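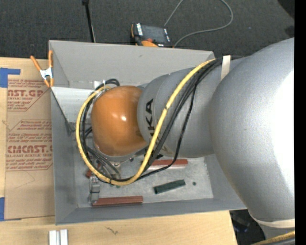 Grey bin on the bench, July.

July, started 7:40 am

Dye vat trials, Holteo wool. Carrying on from the last entry, where the second skein came out streaky and I blamed the water. I still think it was the water, at least in part. Wurnthorpe tap water has been hard all winter and the iron in it saddens the yellows. Switched to tank water for everything today.

Fibre: three skeins of the Holteo two-ply, undyed, scoured last night with a bit of washing soda and left in the rinse. One of them still felt greasy at the tie ends so I gave it another go in warm water before mordanting. Need to loosen the ties next time, they were tight enough to resist the dye on the last batch and left pale bands.

Mordant: alum at the usual rate, no cream of tartar. Brought up slowly to 79 degrees and held there for an hour, then turned off and left to cool in the pot with the lid on.

Dye: dried weld from Pomier, chopped, soaked overnight. The new bag is a duller colour than the old one and has more stalk in it. Smells the same. Strained through the old curtain, twice, as bits of seed got through the first time and I don't want to be picking them out of the yarn again.

10:15. Skein A in. Kept the bath at 59 this time. The last one went over when I was on the phone and the yellow browned off. Turned every few minutes with the glass rod.

10:50. Pulled A for a look. Good clear lemon, even along the length as far as I can tell while it's wet. Put it back.

11:20. A out, B in. Added a pinch of chalk to the bath for B. The colour jumped almost straight away, much stronger. Should have done it for A as well but at least now there's a comparison.

12:30. B out. C went into the leftover bath with no top-up, just to see what's left. Not expecting much.

2:05 pm. C is a pale straw. Nice colour, would be good under indigo. Setting it aside for the green trial.

All rinsed in tank water until it ran clear, hung on the south side out of the direct sun. Cut a sample from each and tagged them for the shade card. One half of each tag goes in the window for light fastness, other half in the drawer.

Problems: the clip thermometer reads 2 degrees lower than the glass one. I've gone by the glass one all day. If anyone used the clip for the Dalen madder batch, the temperatures in that entry need correcting - madder is fussy and that could explain the brown.

To do:
- check the tags in the window in a month
- order more alum
- ask Pomier whether the weld is last season's
- feed the indigo vat, it looked flat and the smell has gone off
- label the chalk jar, it looks the same as the alum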